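Vortragsnotizen: Das Unternehmen in der Erbengemeinschaft
Stand 2022-04-12

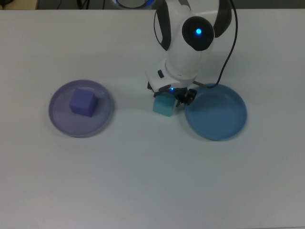

Maksym Hnatiuk fragte nach dem Probelauf, ob ich das Pflichtteilsrecht nicht ganz weglassen könne, die meisten im Saal hätten doch längst ein Testament. Bleibt drin. Ein Testament schließt den Pflichtteil nicht aus, und genau daran hängt der Fall Sleiman.

Einstieg (kurz halten)
Frage in den Saal: Wer hat ein Testament, und wer hat es seit der Gründung der GmbH noch einmal gelesen? Handzeichen, dann weiter.

Teil 1 - Was ohne Testament passiert
Gesetzliche Erbfolge, Erbengemeinschaft. GmbH-Anteile fallen ungeteilt in den Nachlass. Die Erben können die Rechte aus dem Anteil nur gemeinschaftlich ausüben, § 18 GmbHG. Folie mit dem Paragrafen stehen lassen, nicht vorlesen.
Gesellschaftsvertrag erwähnen: Einziehungsklausel, Abfindung. Viele Verträge stammen aus der Gründungszeit und passen nicht zum Testament.

Teil 2 - Der Fall Sleiman
Familienbetrieb, 20 Beschäftigte, drei Kinder. Testament zugunsten der Tochter, die den Betrieb führt. Die beiden Söhne verlangen den Pflichtteil in Geld, sofort fällig. Das Vermögen steckt aber in Maschinen und im Grundstück. Streit über die Bewertung, neun Monate bis zum ersten Gutachten.
Hier Pause, Fragen zulassen. Erfahrungsgemäß kommt die Stundung nach § 2331a BGB. Antwort: möglich, wenn die sofortige Erfüllung eine unbillige Härte wäre, aber nichts, womit man planen sollte.

Teil 3 - Was vorher geht
Pflichtteilsverzicht gegen Abfindung, notariell. Schenkung zu Lebzeiten, Zehnjahresfrist erklären - Abschmelzung um ein Zehntel pro Jahr. Beim vorbehaltenen Nießbrauch läuft die Frist in der Regel nicht an, das wird oft übersehen.
Testamentsvollstreckung nur streifen, dazu spricht Wissam Darwish nach mir.

Steuer
Nur die Freibeträge für Kinder und Ehegatten, Verschonung für Betriebsvermögen in zwei Sätzen. Bei Detailfragen auf das Einzelgespräch verweisen.

Zum Schluss
Die Checkliste liegt am Ausgang. Rückfragen bis Ende April an das Büro Erkurmont.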